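Premari sets aside money for second two-arm station

October 2021

Premari has approved the purchase of a second two-arm robot station for its produce handling work, to be delivered next June.
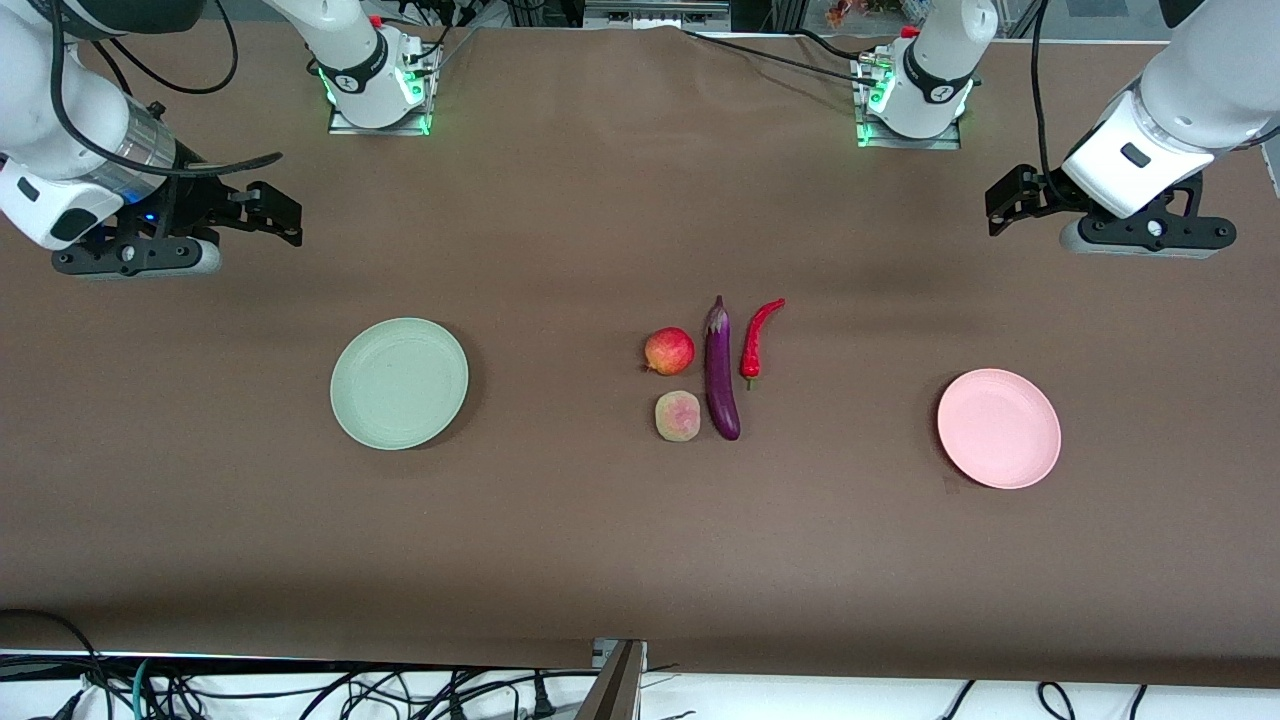 What the money covers

The order goes to Siregar, which quoted for the arms, grippers, table and mounting brackets as one package. Premari will pay for it over 24 months. Spare gripper fingers are priced separately at £1,199 a set, and two sets have been added to the order.

Kanako Tsuji, who runs purchasing at Premari, said the firm had looked at a cheaper offer from Zedau but it did not include fitting or training. "We would have had to find that money later in the year," she said.

The current station is used for sorting trials with fruit and vegetables such as peaches, aubergines and chillies. Asuka Takagi, the site engineer, has asked for 18 hours of staff training before the new one goes into use. She has also put in for replacement cables and a cable tray, to be paid for from the maintenance budget.

A decision on a third station will be made after the June delivery.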